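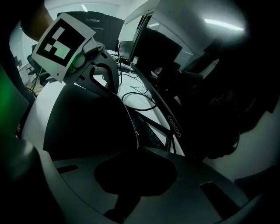

Marker card on its black bracket, close up.

Harkora Pivo standing desk: seven months of use
By Loubna Radwan

I bought the Harkora Pivo in March, after my doctor looked at my back and asked how many hours a day I sit. I gave her a lower number than the true one and she was still not happy. So I started to read about desks that go up and down, and I read too much, as I always do before I spend money. In the end I chose the Pivo in white, mostly for the reason that the Lamrani store in my town had one on the floor and I could put my arms on it.

The price was 897 dollars with delivery to the ground floor. I live on the third. If you also live up some stairs, please ask the store before you pay, and ask for the answer in writing. On the phone I was told that the men would carry the boxes to my door, but the men had a paper which said something different. My brother and I carried them. The long box is not very heavy, but it does not like corners. The short box, with the motors and the legs, is the one that hurts.

Assembly
The instructions are pictures only. For me this is usually good, as I don't have to guess if a word means "tighten" or "close". But one step is drawn from underneath and the next from above, and I put the crossbar in the wrong direction because of it. It took one hour to find the mistake and a few minutes to repair it. All the screws were there, with two extra. The hex key in the bag is too short, so use your own if you have one.

The cables go in a tray which you fix at the end. I would do it earlier, when the desk is still lying upside down on the carpet. Working over your head with a screwdriver is not pleasant at any age.
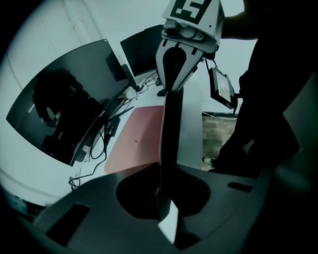

The black strap goes up between the fingers of the white gripper.

Going up and down
The control has four buttons for memory and two arrows. You hold a memory button for a moment to save a height, and later you press it once and the desk goes there. I use only two of the four. The movement is smooth at the start and at the stop, and a full glass of water has never spilled on me. I did test this, with a towel ready.

The noise is a low hum. In the afternoon I don't notice it. Early in the morning, when the building is quiet, I can hear it from the kitchen if my husband moves the desk, and I think the neighbor below perhaps hears it too, but she is a polite person and has said nothing.

At sitting height the desk is very firm. At my standing height, and I am not tall, it is also firm. My brother is much taller, and when he raised it to his height and typed, his screen was moving a little from side to side. He types like he is angry. Still, if you are tall, go to a store and try it at your own height before you decide.

Harkora says it can lift 100 kilos. I have no way to check this and I don't plan to sit on it. With everything I keep there it goes up at the same speed as on the first day.

There is also a safety stop, which should make the desk reverse if it meets something. It works when I put a hard suitcase under the edge. With a soft cushion it pushed for longer than I liked before it stopped. People with a small child or a cat should use the lock, which is done by holding both arrows together.

The surface
White was my choice, so I can only complain to myself. Coffee comes off with a damp cloth if you do it on the same day. Blue ink does not come off fully -- I have one small mark near the front which I now cover with a notebook. In the evening, with a strong lamp, the surface reflects more light than my old brown table did, and I had to turn the lamp to the wall.

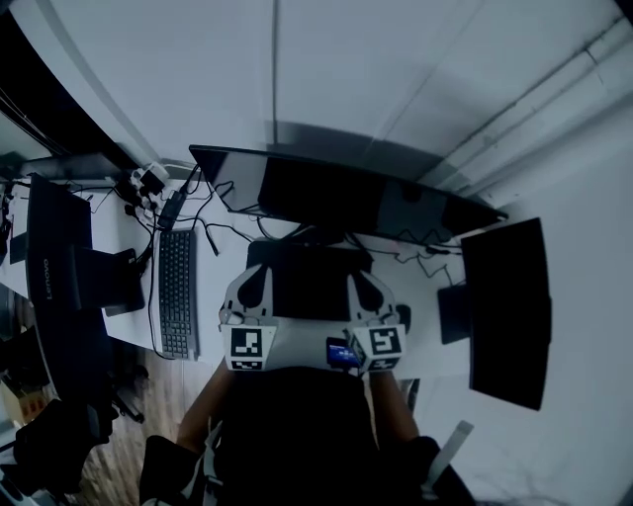 White desk from above, on a crowded day.

The support
After two months the display began to show an error and the desk would not go down. I wrote to Harkora and got an answer the next day. They told me to unplug it, wait, and hold the down arrow until it reached the bottom. This solved it, and it has come back only once. The instructions do not mention this reset anywhere, so please keep it in mind. The warranty is five years for the motors and two for the control box, and for a desk at this price I would expect the same for both.

Other desks I looked at
The Udura was cheaper and had a nicer curve at the front, but it has one motor, and in the store it was slow and louder. I also saw an office brand at 3,000 dollars. It was beautiful, and it did not shake at any height -- but for that money I can repair my bathroom.

Would I buy it again?
Yes, if the price is the same. My back is better, though I also began to walk in the evenings, so I can't say which of the two helped more. I stand for an hour before lunch and sometimes again after four. Buy a mat for your feet together with the desk. I waited until summer to get one and my heels were sore the whole time.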